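Which fingers to budget for, soft kitchen items

Lamai Nakpan
We plan two small arms for a canteen sorting table in October. Is one set of fingers per arm enough, or should I put spare ones in the budget?

Þórarinn Þrastardóttir
Please buy spares. We ordered 4 sets for two arms and after 16 weeks three were left. Fingers with holes are light, but plan cleaning time also. Ask for the wrist camera in the same quote – later it costs more.
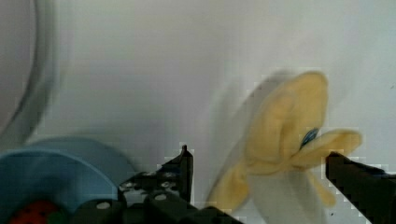
Banana peel at the fingers, wrist camera view.

Zamusow
Depends on the arm. Ours came with spares.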